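Stornden Wrist and Gripper Kit, Bench Version

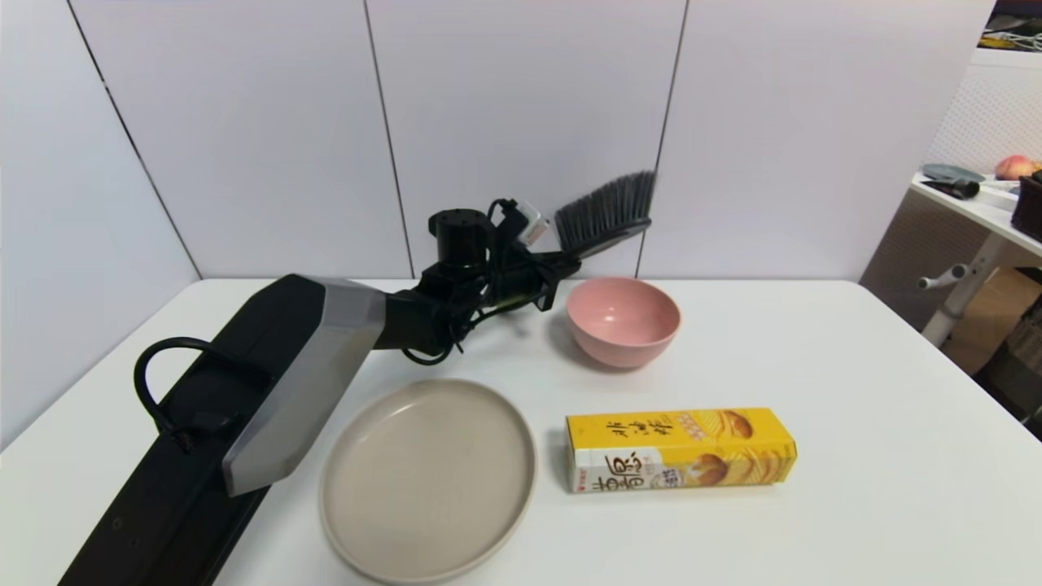

The Stornden kit is a wrist and two-part gripper assembly for hobby arms clamped or bolted to a table. It was drawn up by Heike Steinbach for the shared workshop in Zeven and is sold as a parts set with printed instructions. Soldering is not required. Crimping is.

The gripper is meant for household handles: hand brooms, spatulas, brushes. The pads are replaceable and ship in one hardness. Softer pads are listed under Spares.

Specifications
Payload at the gripper: up to 400 g
Wrist assembly length: 118 mm
Cable set length: 748 mm
Mounting: four M4 screws, supplied
Controller: not included
Arm and base: not included

Assembly notes
Fit the wrist bracket before routing any cable. Leave a free loop at the wrist large enough for full rotation in both directions, then turn the joint by hand through its whole range with the power off. If the bundle pulls tight at either end, lengthen the loop. Do not tie the bundle to the motor housing.

Long tools load the wrist more than their weight suggests. Clamp a broom or brush as close to its head as the handle allows and reduce the speed setting until the motion is steady. A handle that turns in the pads usually means worn pads or a grip limit set too low. The limit is stored in the controller and has to be entered again after a firmware update.

Keep 300 mm clear on each side of the wrist during first tests. Dishes can go on the table once the travel limits are saved.

Compatibility
Fits the Travstead arm with the standard flange. Older Dreßler arms need the adapter plate, ordered separately. Kits shipped before April have the shorter motor lead; an extension is listed under Spares.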